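About Damelach Community Hall

Damelach Hall stands at the top of Cortés Street, next to the ball field. The parish put it up as a Sunday school, and it has been run as a community hall for the past 14 years. Anyone in town can book it, whether or not they belong to the parish.

The main room is used for suppers, the spring plant sale and the Christmas fair. The smaller Oller Room has the piano and is open to clubs on weeknights. Our biggest event is the Harvest Fair, held on the last Saturday in September. The last one raised $3000, of which $2000 went to the roof fund and $1000 to the food pantry.
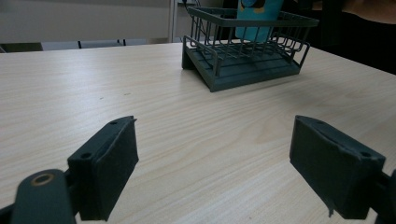

Xiuying Lu wrote to us after that fair that the cake stall had sold out before noon and that she would like to see it run over two tables next time. We have put her down for the second one.

Stall space is free for local groups. Craft sellers pay a small fee, which covers heat and cleaning. Raffle prizes can be left at the side door any weekday morning.

Bookings are handled by Zixuan Qian. Ottar Nygård has the keys and opens up for deliveries. For the fair itself, ask for Dorian Gautier. The hall newsletter, Storier, comes out four times a year, and copies are in the rack by the coat hooks.

Page last updated May 21, 2021.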